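Chapter 7
Insulation and Strain Relief in Small Assemblies

7.1 Scope of the chapter

Chapter 6 dealt with the solder joint as an electrical connection. This chapter treats what is placed over the joint afterwards: sleeving, conformal coating and potting compound. The three methods overlap in purpose but differ in cure time, in repairability and in the labour they demand. Sleeving is considered first. It remains the usual choice for low-volume work in which each module leaves the bench on flying leads.

Heat-shrink sleeving is an extruded polymer tube, crosslinked and then expanded. On heating above its transition temperature it recovers towards its original diameter. The shrink ratio is the expanded diameter divided by the recovered diameter, and 2:1 and 3:1 are the common grades. Adhesive-lined grades add an inner layer that flows during recovery and seals the ends.
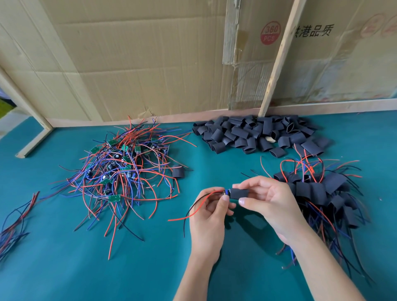 Noreen Cheema would have the recovered diameter specified before the ratio, on the grounds that a sleeve which passes over the board easily may still fail to grip the wire behind it. Her objection is adopted in section 7.3, where selection begins from the smallest diameter to be held and works outward.

7.2 The Willwood case

The worked material in this chapter is drawn from a production run at Willwood, a contract assembler supplying sensor modules to Kuusisto. The order was for 1,564 units, in lots of 600 with a final part lot. Each module was to be sleeved over its full length, with the leads exiting at one end. The drawing called up a wall thickness and a colour but gave no recovered diameter. In the first lot, 23 units were rejected at pull test. Octavio Alvarado's report attributed 16 of these to sleeves cut short and the remainder to incomplete recovery at the lead exit.

Two practices were changed for the second lot. Sleeves were cut against a stop, with an allowance for longitudinal shrinkage, and recovery was begun at the middle of the module and carried towards each end.
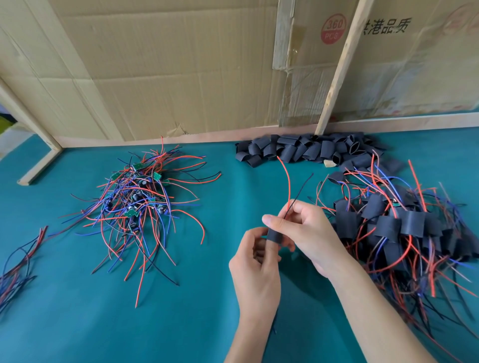 Longitudinal shrinkage is stated by the manufacturer as a percentage of the supplied length and must be added to the cut length before any tolerance is applied. The error is easily missed when sleeves are cut ahead of assembly. A stock of cut lengths piled loosely along the back of the mat gives the assembler no reference against which a short piece would stand out. Cut stock should therefore be gauged by lot at the cutting station, and the result entered on the traveller.

7.3 Selecting a sleeve

Let d be the smallest diameter to be gripped and D the largest to be passed over. The recovered diameter must be less than d, and the expanded diameter greater than D.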